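An Afternoon at the Keskinen Open House

Feb 21, 2022
By Byung-chul Ryu

Print this page | E-mail this to a friend

I went to Rinstead because the flyer said "see how a better home is stocked," and I have spent too much money over the years on things that were supposed to make my home better. My neighbor Ye-seo Ma came along. She likes open houses. I like the free coffee, which in this case was weak and ran out before two.

Keskinen sells household goods, mostly through catalogs and mostly to landlords who have to fit out a lot of apartments at once. Once a year, in January or February, they let the public walk through their building on Mill Road. You sign in, get a sticker with a number on it (mine was 424) and follow the yellow tape. The drive was 100 miles each way, so I was going to look at everything whether I liked it or not.

The entrance hall

The first stop is a wall of awards. I read all of them. Most were given by trade groups I have never heard of, and two were for the catalog itself. A young man in a green vest told us the company carries 623 items in the Flurholm line alone, "all designed to work together." I asked him what it means for a soap dish to work together with a coat hook. He said it was more of a feeling.

Ye-seo thought that was a fair answer. We disagreed about it all the way down the corridor.

The household room

After the hall you come into the part people drive out for, where the plain everyday stuff is set out to be handled and put away. I will say this for Keskinen, they don't try to dazzle you with color. Nearly everything they were proud of that day was white, or cream, or what the catalog calls "oat." I have owned white things. They look wonderful until the first week of real use, and no one in a vest had much to say about that when I brought it up.

What they did want to talk about was the shape. Round ends, smooth sides, no seams where dirt can sit. The finish is matte, and in fairness it looks less cheap than the shiny kind under a strong light. You get a soft gray on one side and a bright streak down the other and that is all the decoration there is. Whether it still looks that way after a year next to a stove is something I would need to see for myself. 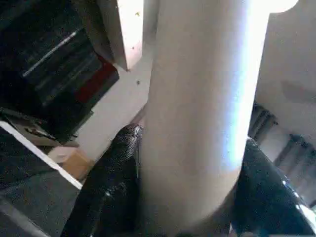 The storage talk

At one thirty there was a talk on storage, given by a woman from Watex, the outfit that supplies Keskinen with its boxes and liners. It ran 40 minutes and I would have cut it in half. Her main point was that people buy storage before they know what they are going to store. I agree with her completely, which made it odd that she then spent the rest of the time on storage we could order that day at a discount.

She did answer questions well. A man behind us asked why tall round things are always such a pain in a cabinet, and she admitted that they waste the corners and that square ones pack better. So why sell so many round ones? People like them, she said. It was the most believable thing I heard on the whole visit.

The shop

You leave through the shop, of course. Prices were a little under what I remember from the catalog, though shipping is included there and here you carry it to the car yourself. I picked up a Flurholm dish rack, shook it, and put it back. Ye-seo bought a lidded jar and a set of hooks and was very pleased with both. She has since told me the hooks are fine. I have not been told anything about the jar.

Would I go again? Maybe if they dropped the talk and let visitors take something home for a month before deciding. I asked at the desk if they had ever tried that and was handed a comment card. I filled it in, both sides.

Parking is free but the lot is gravel and slopes toward the road. The restrooms are past the awards, on the left, and you have to walk back against the yellow tape to reach them.

Print this page | E-mail this to a friend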